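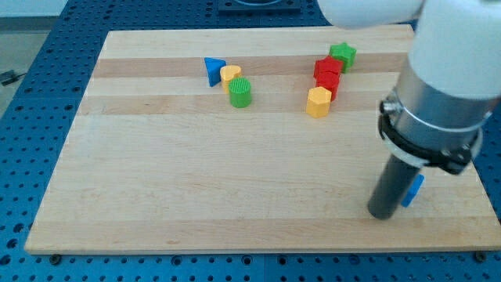

Stunville Toy Library
Progress report to the Workis Fund, second period
Prepared by Jin-sol Bang, Sep 6, 2024

We had hoped to tell you that the library was ticking over nicely by now. It is busier than that! Membership stands at 162 families, and the spring target in our application was well below it. Most new members heard about us from a neighbour or at the school gate, and quite a few turned up on their first visit with a friend's borrowing card to show us which toy they were after.

Borrowing

The catalogue passed 1,000 items over the summer. Building sets, wooden puzzles and anything with wheels go out fastest. Shape blocks and threading toys are steady favourites with the under-threes, and we keep a small stock back so that there is always something on the shelf for a family joining late in the session. Jigsaws over 200 pieces hardly move, so we have stopped accepting them as donations and passed the spare ones to the day centre on Wang Street, where they have been very welcome.

The loan period went up from two weeks to three in the second month. Parents had been asking for it since we opened (the bus from the north side of town is not frequent), and late returns have dropped a good deal. We would like to keep it at three.

Missing pieces are still our biggest headache. Every set now goes out in a drawstring bag with a printed list of contents, and we check it at the desk when it comes back. This slows down the queue on busy mornings, but far fewer sets are being withdrawn as incomplete. A box of orphaned pieces sits by the door and families do rummage in it and find things.

Play sessions

We ran 24 stay-and-play sessions in the period, all of them free. The baby session filled up so quickly that we split it in two, with crawlers and walkers in the second half. The grandparents' morning was a bit of an experiment and has turned into the loudest hour of the week. Several of the regulars have started bringing toys from their own childhoods to talk about, and we would love to build a little display out of that over the winter.

Home visits for families who can't get to us have been slower to start. Two health visitors are now referring to us and we expect this part of the work to grow once the dark evenings set in.

Premises and systems

The new shelving is up, at a child's height on the bottom two rows. We moved the catalogue on to Proremow in the spring. Getting the old card index typed in took much longer than planned, and the reservations page was not working until June, but members can now see what is in before they set out and they tell us they use it a lot.

Spending

We are slightly under on equipment and slightly over on printing, mostly because of the contents lists. Room hire is as budgeted. With your agreement we would like to move the equipment underspend into replacement parts and bags. The full table is attached separately.

Next period

Open one Saturday a month, beginning with a trial
Toy repair evening, with tools and glue provided
Second run of the membership leaflet, in larger type
Home visits to ten families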